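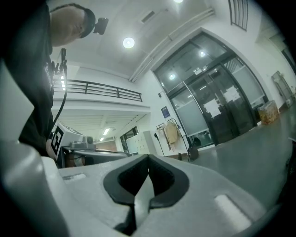 Home | Notebook | Recipes | Stock list | Contact

January, morning, dye kitchen

Third try with the walnut hulls. Jolene Halliday brought the new bag from Pastbridge, and it is a coarser grind than the last one, so I left the hulls in cold water overnight before heating. The liquid was very dark already at 8:30, almost like coffee. Strained it two times through the old cotton.

Yarn is the Jurnov two-ply, 537 g dry weight, washed yesterday evening with the mild soap. No mordant for this batch. I want to see what the hulls can do alone before I put alum in and confuse myself again.

Heated slowly, one hour to reach the simmer, then kept there one more hour. Last time I was impatient and the skeins came out with light places near the ties. Today I tied them loosely, with a figure eight, and turned them every ten minutes. The small burner is still not steady – it jumps up when the window is open. Please somebody look at the valve before we do indigo.

11:45. Heat off, skeins stay in the pot until evening. Color on the test thread is a warm brown, a little more red than the card from December. I do not know if this is the grind or the water. Jolene thinks the water. She let the tap run a long time before filling, and I did not do so in the earlier batches. For the next one I will use rain water from the barrel and change nothing else.

Also tried a short length of the Grulico linen in a jar with the same liquid. It took very little, a beige I would not sell. Linen needs tannin first, I wrote this already in autumn and forgot.

Evening. Rinsed until clear, 2 changes of water were enough. Hung in the back, away from the heater. Wet it looks too dark to judge, so I will compare with the card tomorrow by daylight.

To order: pH strips, cotton for straining, labels. The Bright labels lose their ink in steam, please take another kind. Hull liquid is kept in the lidded bucket, marked "second use".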